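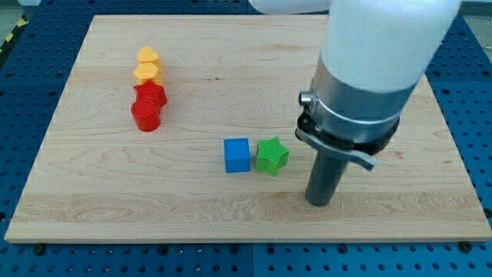
Cakevside blocks + board

Printable shape blocks and the board they live on. Files, print notes, board notes, sorting layouts, known problems. README is behind the files in places, if the two disagree trust the files.

Maintained by Vy Đỗ. Board by Lâm Ung. Most of the printing by Thoa Lại.

What's in here

shapes/ - one model per shape, plus the source
board/ - drawing for the board, cutting notes
layouts/ - text files, one arrangement each
colours.txt - what was printed in what, from which spool
old/ - first version of everything, don't print from this
CHANGES - patchy before January

No supports needed for anything in shapes/. If your slicer wants to add them, turn it off.

The blocks

Simple outlines pulled straight up. Flat top, flat bottom, sides go straight down. The yellow ones include a heart and a pentagon, the red ones a star and a round one (files call it cylinder, layouts call it round, same thing, sorry).

Heart. Prints fine. The notch between the lobes collects strings, run a fingernail down it. Top lines stay visible on ours and we like them, gives you a bit of texture to feel for. If you want it smooth turn on ironing, but then do the whole set or the heart feels like it came out of a different box.

Pentagon. Easiest of the lot. Flat faces all the way round so it's the one to print first when you're checking a new spool. The yellow on ours is a touch paler than the heart. Different spool. Bình wanted to reprint, got outvoted, and now there's a layout that uses it (see pale-last in layouts/).

Star. Five points. Tips are the weak spot, both for printing and for getting dropped on concrete. The source has a small radius on each tip, please leave it in. Someone will send a pull request making them sharp again and it'll be closed again.

Cylinder. Comes out shinier than the rest, the curved side picks up whatever light is going. Seam setting matters more on this one than on anything else - random seam gives you pimples, aligned seam gives you one line you can turn to the back. We use aligned. Also it rolls if it goes over. Obvious but the other shapes don't, and you forget.

Other shapes are in the folder, same rules, nothing special to say about them.

Print settings

These are what Thoa uses. Yours will want tweaking.

Perimeters: 3
Speed: 50 mm/s outer walls, whatever you like inside
Bed: 70 for the Sumivden spool we had. Check the label on yours
Infill: low. They don't need to be strong, they need to sit still
Brim: star only
Ironing: off
Seam: aligned

Layer lines will show on the sides. Leave them. We tried sanding a few from the first version and they went cloudy and picked up grime from hands, and then no two looked alike. The lines also give a bit of grip.

Colours

Shape and colour are meant to be two separate things to sort by, so a set in which every yellow is one shape and every red another is no use. Mix them. colours.txt has the list of what we've printed, with spool notes. The yellow and red are both plain opaque. We had a go with a translucent red and it looked lovely in the hand and vanished on the wood, so no.

If you can only afford two spools get yellow and red. They read well against pale timber and against each other, even in poor light, even for people who mix up other pairs. Thắng is colourblind and was the tester for this, he had no trouble with those two. He did have trouble with a green we tried and we dropped the green.

The board

Big flat rectangle, light maple colour, wavy grain running mostly the long way. The drawing in board/ is the outline only. Do not bother copying the grain (yes, we were asked).

Any pale wood will do. What you want:

- light enough that the coloured blocks stand out
- flat. Put a straightedge on it before you buy
- thick enough not to drum when you put a block down
- front edge eased a bit so you don't get splinters when you slide it

Ours sits on a blue perforated table top, the sort with a grid of small round holes all over. Blocks straight on the holes is no good - small points catch, and the pattern makes everything hard to see. Hence the board. A desk is fine too. So is a kitchen table, Bình does his at home with the bread board and only gets told off sometimes.

Finish. Matte. Lâm used Gautier wax on the first one, nice smell, but it came up too slippery and the blocks wandered whenever the table got bumped. Stripped it back. Current advice is one thin coat of anything matte and water based, light rub, stop there.

Cleaning: damp cloth, with the grain, dry it straight after. Don't leave a wet mug on it. There's a ring on the spare board, not naming names.

Stopping it from sliding: a bit of shelf liner underneath, cut well back from the edges so it doesn't show. Or just push it up against something.

Setting out

Layouts are plain text. Read them with yourself standing at the front edge. "Far" is away from you, "near" is the side you're on. Left is your left. We had a version with compass points, it was worse.

A column means one block behind the next, going away from you. Column on the left, for instance, far to near:

heart, yellow
pentagon, yellow (the pale one)
star, red
cylinder, red

So colours together, yellows at the back and reds at the front. That's the layout people start with because there's only one thing to think about. From there you can break it up: swap the middle two, send the cylinder over to the right side, leave the star where it is and ask someone to rebuild around it.

Spacing is up to you. Close together looks tidier but from a low seat the front block hides part of the one behind. The star in front of the pentagon is the usual culprit. If you're working with kids or anyone sitting down, open up the gaps or set a row instead of a column.

Leave the middle of the board free-ish if you're doing matching pairs, you'll want somewhere to put the ones being compared. Side by side, a bit nearer the front than the column, works for us.

Things to do with them

Nothing clever. From layouts/notes.txt, tidied up:

Sort by colour, then the same blocks by shape without clearing the board first. The change-over is the hard bit and the bit worth watching.

Copy me. One person sets out, others look, cover with a tea towel, rebuild from memory. Start with a short column.

What moved. Look away, one block gets shifted. Fiendish if you only turn the star a little. Pointless if you only turn the cylinder.

Feel bag. Any cloth bag. Pentagon and cylinder get confused more than you'd expect, heart never.

Tell me. Two people, one has the layout file, the other has the blocks, and you can't point. You find out quickly who says "behind" and means "in front". Vy and Thoa have still not agreed on this one and the README is sticking with far/near for that reason.

Packing up

Board first off the table, on its edge, against the wall with the face in. Blocks in the tub, loose is fine. Star on top if you remember. Don't store the lot in a car in summer, the first yellow heart went soft in Lâm's ute and now leans.

Known problems

- star tips chip. Print a spare
- yellow does not match between spools. Buy both spools at once if you care
- cylinder is called two things
- layouts 50 and 73 are the same layout. Leaving both because other files point at them
- board drawing has the rounding on the front edge only, if you want it on all sides do it by hand
- Sumivden changed their packaging and maybe the filament, bed temperture above might be off for newer rolls
- no Vietnamese version of the layouts yet, Thắng has started

Not doing

Numbers or letters on top. Asked a lot. The point is the shape, and the tops are cleaner without.

Magnets. Had them in the first version. Heavy, fiddly, and they'd jump at each other in the tub. Also not something we want near little kids.

Holes in the board for the blocks to drop in. It's a different toy then. Good toy, go for it, separate repo please.

Contributing

New shapes welcome. Has to stand up on its own flat base, has to print without supports, has to be tellable from the others by feel. Send a photo of it printed in with the pull request, on something pale. Renders don't count, we've had some very nice renders that wouldn't stick to the bed.

New layouts: one per file, lower case name, far to near and left to right, colour after shape. Say if it needs more than one of anything.

Fixes to spelling in here also welcome, I wrote it over lunch.

Licence

Shapes and layouts: do what you like, keep the names in CREDITS. Board drawing is Lâm's, same terms, but he'd like to see a picture if you build one.

Questions

Open an issue. Bình reads them in the evening, Vy when she's procrastinating. If its about printing, say which printer and which filament up front, otherwise that's the first thing we'll ask.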